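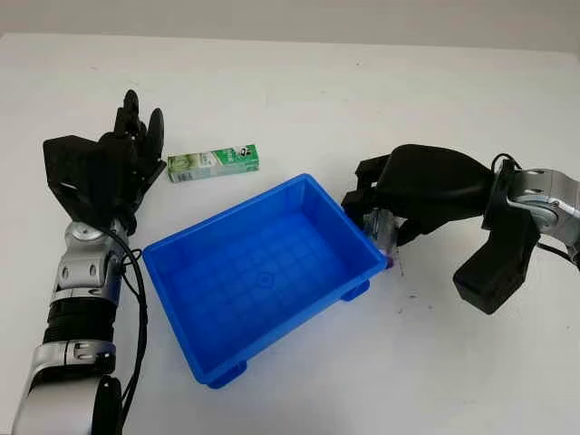

本页最后修改:七月,星期二

用塑料箱整理厨房小件的一些办法

我家的厨房不大,柜子很深。以前我把盒装的东西和罐头直接放在搁板上,前面放新的,后面的就看不见了。有一年搬家,我从柜子最里面拿出来4个同样的番茄罐头,都已经过期。从那以后我开始用敞口的塑料箱,用到现在已经好几年。下面写的是我自己的做法,中文不是我的母语,有的句子可能写得不够自然,请读者原谅。

一、先选箱子,再买东西

很多人先去店里看见漂亮的箱子,买回来以后才发现放不进柜子。我建议先量柜子。量的时候要量门打开以后真正能通过的宽度,因为合页会占一点地方。我的柜子里面宽一些,可是门口比里面窄,第一次我就买错了,三个箱子后来都给了邻居放园艺工具。

颜色方面,我喜欢蓝色,也喜欢别的鲜明的颜色。透明的箱子看得见里面,但是用久了会发黄,有划痕以后也不太好看。鲜明的颜色在深柜子里容易找到。如果家里有几个人一起用厨房,可以一种颜色放一类东西,比如蓝色放干货和罐头,白色放烘焙用的,这样不用贴很多标签。

箱口有厚边的比较好拿。薄边的箱子装了罐头以后,手指会疼,边也容易裂。箱底如果有小脚,放在有水的台面上时底下能通风,但是在铁丝搁架上小脚会卡住,要在下面垫一块薄板。

我用过两个牌子,Kemmont的硬一点,Uddin的软一点。硬的适合放罐头,软的适合放袋装的东西。价钱差不多,我不觉得一定要买哪一个。

二、在桌子上装,不要在柜子里装

这是我觉得最有用的一条。把箱子拿到桌子上,桌面先擦干净,除了箱子和要装的东西以外什么都不放。在柜子里弯着腰装,人会着急,结果就是哪里有空就往哪里塞。桌子上光线也好,可以看清楚日期。

箱子斜着放没有关系,不需要和桌边对齐。我习惯把要装的东西放在箱子外边的两侧,纸盒放一边,罐头放另一边,看一遍以后再决定谁先进去。

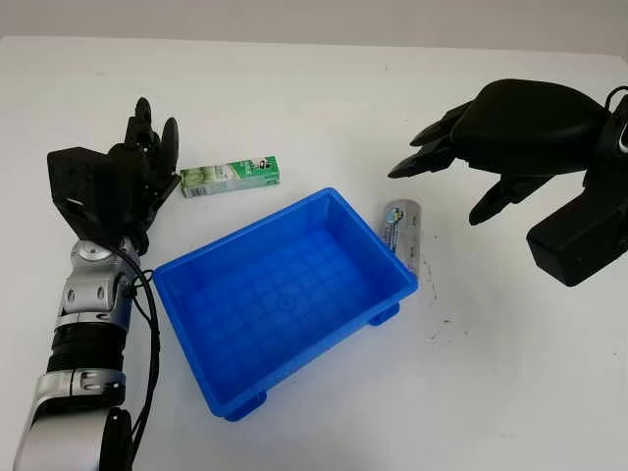
重的东西先放,而且放在靠近自己的那一头。以后把箱子从柜子里往外拉的时候,重的一头先出来,手可以马上托住。如果重的在后面,箱子拉到一半会翘起来,我的一个同事Pankaj Negi就是这样打破了一瓶蜂蜜。他后来在箱子前面系了一根布带当把手,拉起来也方便,可是重的还是应该在前面。

纸盒可以立着放,也可以躺着放。细长的纸盒,躺着放比较稳,不过要让有名字的那一面朝上。如果立着放,就让几个盒子互相靠紧,中间不要留大的空。只有一个盒子的时候立不住,先让它躺着就好。

罐头最好立着放。躺着的圆罐会滚,每次拉箱子都会响。如果箱子太浅,罐头高出来很多,就换一个深的箱子,或者把罐头放到最下面的抽屉里。高出一点点不要紧,只要上面的搁板碰不到。

三、日期怎么写

厂家印的日期常常很小,而且每家印的地方不一样,有的在底下,有的在侧面。我用油性笔在朝上的那一面写年和月,写大一点。纸盒直接写,金属罐先用干布擦一下再写,不然笔迹容易掉。颜色很深的盒子写黑字看不清,可以贴一小块纸胶带,写在胶带上。

新买的放在后面,旧的移到前面。听起来很简单,但是买完东西回家很累,常常做不到。我的办法是先把新买的都放在桌子上,喝一杯茶,再慢慢地装。晚一个小时没有关系,冷冻的东西当然除外。

四、不要装满

箱子装到四分之三就可以了。留下的地方给下次买的东西,也给手。手伸不进去的箱子,最后大家都只拿最上面的,下面的还是会过期。

我也试过一个箱子放很多种东西,用硬纸板做隔断。Laurier Bélanger教我这个做法,他在Kumov的一家面包店管仓库,那里一个架子上有23个箱子,全部有隔断。可是在家里东西的大小总是变,今天是长的盒子,下次是圆罐,隔断每次都要改。用了两个月我就拿掉了。如果您家里买的东西很固定,可以试一试。

五、清洗

空箱子每隔两三个月洗一次。用温水和一点洗碗液,软布擦,不要用钢丝球。箱底有格子花纹的,粉末和糖会留在格子的角落里,用旧牙刷刷比较快。洗完以后倒过来晾,底朝上,下面垫一条毛巾,一个晚上就干。没有完全干的箱子不要放纸盒,纸盒底会变软,有时还会发霉。

白色的桌面用久了会有浅的划痕,这个擦不掉,我也不再管它。如果您的桌面很怕划,装罐头之前铺一块旧桌布,箱子在桌布上也不容易滑。

有颜色的箱子不要长时间放在阳台上晒,会褪色,塑料也会变脆。我有一个放在窗边一个夏天,拿起来的时候边上就断了一块。

六、几个小问题

箱子有塑料味:用小苏打水泡一夜,第二天冲干净,再在通风的地方放两天。味道还有的话,不要放食物,拿去放清洁用品。

箱子套在一起拿不开:在两个箱子中间倒一点温水,等几分钟,再轻轻转动。不要用刀撬。以后叠放的时候中间夹一张旧报纸。

标签撕不干净:用吹风机吹一会儿,从一个角慢慢撕。剩下的胶用食用油擦,最后要用洗碗液把油洗掉。

柜子太深,箱子只占一半:可以前后放两个,后面的放不常用的,比如节日才用的模具。我在后面那个箱子上写了一张清单,贴在柜门里面。清单用铅笔写,改起来容易。

关于抽屉的做法我写在另外一页,那里也有Trendimberg式窄抽屉的尺寸。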